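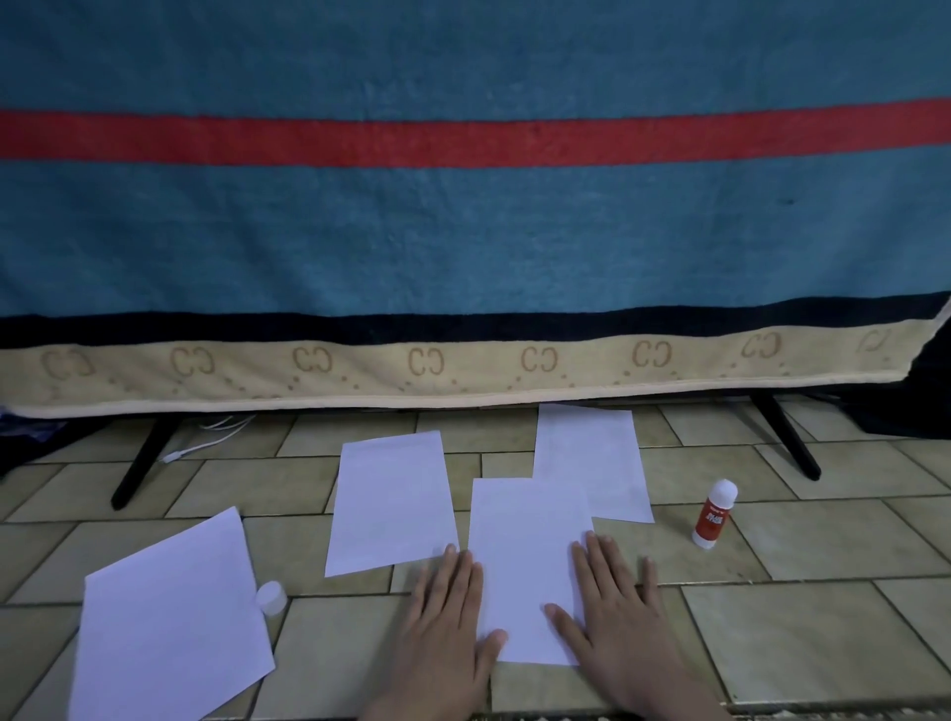 The last mill in Skenville to weave a blanket from raw fleece closed its gates in the spring, and for a few weeks people in the town went on setting their clocks by a hooter that no longer sounded. Eamon Gallagher had worked there for most of his adult life, first as a boy sweeping under the looms and later as the man who kept them running. He still wakes before five.

"You get the noise in you," he says. "The house is too quiet. I put the radio on in the kitchen and then I can think."

Skenville sits in a narrow valley with a fast river down the middle. The river came first, then the mills, then the terraces of small stone houses that climb the hill on either side. At the height of the trade there were 18 mills on a stretch of water you could walk in an hour, and nearly 300 people worked at the largest of them, which was called Stendus after the family that built it. Stendus made blankets for hospitals, ships, boarding schools and railway sleeping cars. It rarely sold to shops, and its name is not well known outside the valley, although plenty of people have slept under its work.

A hospital blanket is a plain thing, but there were rules about how to make one. It had to survive boiling. It had to be light enough that a sick person could lift it and heavy enough to stay put. The edges had to be bound so that they would not curl after a hundred washes, and the colour had to hold. For much of its life Stendus kept to a small range of colours, chosen because the dyes were cheap and did not run: a grey, a navy, a rust red and a cream. Customers picked their stripes from a card.

The cards have survived. They are kept in a flat drawer at the town library, each with small squares of cloth stitched to it and a number inked underneath. Some of the squares have been eaten away by moth. On the back of one, somebody in the dye house has written a complaint about the water, which ran brown after heavy rain and spoiled the cream.

Water was a constant worry. Wool has to be washed several times before it can be spun, and washed again once it is woven, and the river was expected to supply all of it and turn the wheels as well. In dry summers the mills took turns. In wet ones the cellars flooded, and the finished cloth was carried up to the top floor on people's shoulders. Gallagher remembers one such night, when he was 11 and too young to be on the books. His father came home at midnight for a torch and took him along.

"We went up and down those stairs until it got light," he says. "Wet wool weighs like you wouldn't believe. They gave me an egg sandwich at the end of it and I thought I'd been paid."

The steps in making a blanket have changed less than might be expected. The fleece is sorted and scoured, then carded, which means combing it between rollers covered in fine wire until the fibres form a soft, loose web. The web is divided into strips and spun. After weaving comes fulling, when the cloth is soaked and pounded until it shrinks and thickens. A blanket might lose a third of its width at this point. Last of all it is raised, or brushed, to bring up the nap that traps warm air and makes it feel soft against the chin.

Raising was once done with teasels, the dried seed heads of a plant that looks like a thistle. They were packed into iron frames and drawn across the damp cloth. Wire brushes took over in most places, but Stendus went on using teasels for its best grade until it could no longer find anyone to grow them. A teasel gives way when it meets a knot in the cloth. Wire tears it.

The trade did not end all at once. Duvets were part of it. In the space of a few years, families who had made their beds with sheets, two blankets and an eiderdown threw the lot out and bought a single quilt with a cover that could go in the machine. Hospitals moved to cotton cellular blankets, which were cheaper and dried faster. The railways stopped running most of their sleeping cars. Acrylic arrived, and then polyester fleece, which weighs next to nothing and can be sold for less than the price of the wool in a woven blanket before anyone has touched it.

Stendus tried travel rugs, and then scarves. For a while it wove cloth for a firm called Fostano, which made slippers, and that kept two looms busy through several winters. When Fostano moved its buying abroad the order went with it. By the end there were 200 blankets a month leaving a building designed to send out that many before breakfast.

What happened to all the old ones is a question with many answers. A wool blanket is hard to throw away. It goes from the bed to the spare bed, then to the back of the car, then to the dog. Removal firms are fond of them for wrapping pianos. Gardeners lay them over potatoes when a frost is due in May. Gallagher has one under the bonnet of a van he is repairing, folded beneath the battery to stop it rattling, and another on the bench in his shed with most of the nap gone.

A few people have started to look for them on purpose. Good examples now turn up at fairs with a price on them, and buyers have learned to check for a bound edge, a woven label and an even weave when the cloth is held up to a window. Small holes do not matter much if they are darned early. Moth is a bigger problem, and the usual treatment is to seal the blanket in a bag and put it in the freezer for two weeks, take it out for a day, and then put it back for another week.

Washing puts people off more than it should. Most old blankets can be done at home in a bath of cool water with a little wool detergent. The blanket should be pressed down gently and left alone, without rubbing or wringing, and the water changed until it runs clear. It will be very heavy when it comes out. Roll it in towels and walk on the roll, then dry it flat, or over two parallel lines so that the weight is shared. Keep it away from radiators. A sunny day with a light wind is best, and even so it may take until the following evening.

There is some weaving in the valley again, on a small scale. A workshop called Magesa has taken a ground-floor unit two streets from the river and has three narrow looms, one of them bought from Stendus when the contents were sold. It makes blankets to order in wool from hill farms nearby, where the fleece had been fetching so little that some of it was being burned. The blankets are expensive. Each takes the better part of two days, and the spinning has to be done elsewhere — there is no working carding engine left within an hour's drive.

Gallagher goes in two mornings a week to look after the looms. He is teaching two younger weavers to listen for a worn picking stick, which makes a flat sort of slap just before it breaks, and to tie a weaver's knot with one hand. He says they are quick. He is less happy about the radio station they like.

The Stendus building is still standing, and there are plans for flats. The looms have gone from the weaving shed, but their feet left marks in the floor, row after row, with darker patches between them where oil dripped for more than a century. The developer wants to lay new boards on top. Gallagher was asked to a meeting about it and told them the oil would come through whatever they put down, as it had the last time, and that they should allow for it in the price.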